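Plellby Arm Project: Report on the Wrist Fault
Prepared by Miroslava Yatsenko
Submitted 2019-06-02

1. Background

Our group was given the Plellby cell for the second half of the course. The cell has one arm, one gripper and one wrist camera, and the task was to have the arm approach large curved housings from the side and get the gripper under the lower edge without knocking them. The housings are the kind that normally get moved with a hoist. We were not asked to lift anything. The arm only had to reach the edge, touch it lightly and report contact.

The motion program was written in Prutier, the teaching software the lab uses. The contact check was our own code. It watched the current drawn by the wrist motor and stopped the arm when the reading went over a set limit. We set that limit at 2000 counts after a few short trials on a foam block.

2. What went wrong

The arm worked well on the foam block and on the first housing. On the second housing it reached the edge, touched it and kept pushing. The housing slid sideways on its stand and the arm followed it until I pressed the emergency stop. No one was hurt. The stand had shifted and the gripper cover had a small tear near the base, which we patched.

My first thought was that the limit was too high. I read back the log and the highest wrist reading during the push was 1595, so the stop was never going to trigger. On the foam block the arm had been pressing straight into something that could not move. On the housing the gripper met the surface at an angle and slid along it, and the load was shared with the shoulder joint, which our code did not look at.

We then ran the approach again at low speed with one person holding the stop button for the whole run. The stand was clamped for these runs. 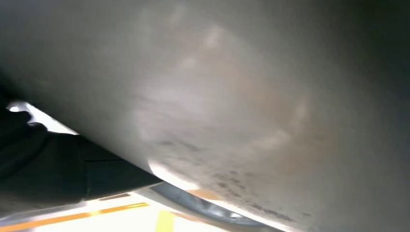
The slow runs showed a second problem. The program decided how close the gripper was by finding the lower edge of the housing in the wrist camera picture. Near the end of the approach the smooth part of the surface gave it almost nothing to work with, and it would sometimes pick up a reflection from the ceiling lights and treat that as the edge. When that happened the program believed it still had some distance to go and did not drop to contact speed. Out of 10 slow runs, the edge was wrong in three.

So there were two faults together. The camera step sent the arm in too fast, and the contact check was not able to catch it.

3. What we changed

We made the changes one at a time so we could tell which one helped.

The contact check now reads the wrist and shoulder motors and stops on either. It also stops if the arm is more than a few millimetres past the point where contact was expected. This last check is the simplest of the lot and we should have had it from the beginning.

For the edge finding, we lowered the camera exposure and told the program to ignore any edge that jumped a long way between one picture and the next. Turning off half the overhead lights helped more than either of these, but that is not something we can ask for in a shared lab – other groups need to see what they are doing.

Contact speed now starts earlier, at a fixed distance taken from the arm's own position. The camera can make the arm slow down sooner than this but it cannot make it slow down later.

With all the changes in, we did another 10 runs. The arm stopped correctly in 9 of them. In the other one it stopped too soon, before touching the housing, and gave a position error. We count that as a failed run but a safe one.

4. Safety notes

The original risk form only covered people standing inside the marked area. It said nothing about the workpiece moving. We have added a line about clamping the stand and another about checking the gripper cover for tears before each session.

The emergency stop was within reach, but I had to turn around to find it. The button has been moved to the front of the bench.

5. Still to do

The one early stop has not been explained. Janevski, the shop that services the arm, offered to look at the shoulder motor in August when it comes in for its regular check. If the reading from that joint is noisy it could account for the error, and the limit may have to be set again afterward.

The program has only been tried on two housings. The Prulloma housings have a darker finish and a tighter curve, and nothing in this report should be taken as a result for those.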